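Drakeck Annex - ground floor walk-through, July
Checked by: Noboru Hirano

Result key: OK / FIX / WATCH

1. Exit doors open fully from inside. OK
Side door sticks a little on humid days. It opened on the first push each time I tried it.

2. Exit signs lit. FIX
Sign over the Brillville Road door is out. New lamp ordered, still on its way.

3. Hallway clear to full width. OK
The folding chairs noted last time have gone back to the closet.

4. Waste bins emptied before they reach the rim. WATCH
Cardboard goes in the flat stack by the back door, please. It fills a small bin fast.

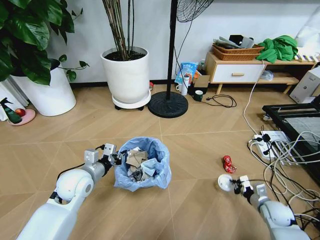 Item 4. Cardboard and paper in the lined bin, small wrapper or can on the floor.

5. Extinguishers in place, pin and tag present. OK
All gauges in the green. The one by the kitchen hangs a bit low but is within the limit.

6. Extension cords. FIX
Found a 50-foot cord running under the mat in the front office. I pulled it up. The Iwasaki heater was plugged into it - heaters go straight to the wall outlet, no exceptions.

7. Storage at least 30 inches from the electrical panel. OK
Tape line on the floor is wearing off and should be redone before winter.

8. Shelving stable, heavy items low. WATCH
Paint cans are on the top shelf in the supply closet again. Move them down. Posted load is 200 pounds per shelf and we are well under it.

9. Floors free of litter, spills and loose tile. OK
Roughly 100 square feet by the front entrance was regrouted in spring and is holding up. 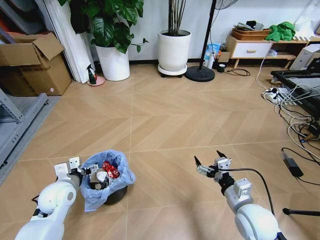
Follow-up

Items 2 and 6 to be closed before the next walk-through. Ullholm has the key to the supply closet, so ask there about item 8. Send corrections to me in writing - I lose track of the ones I get in the hallway.

N. Hirano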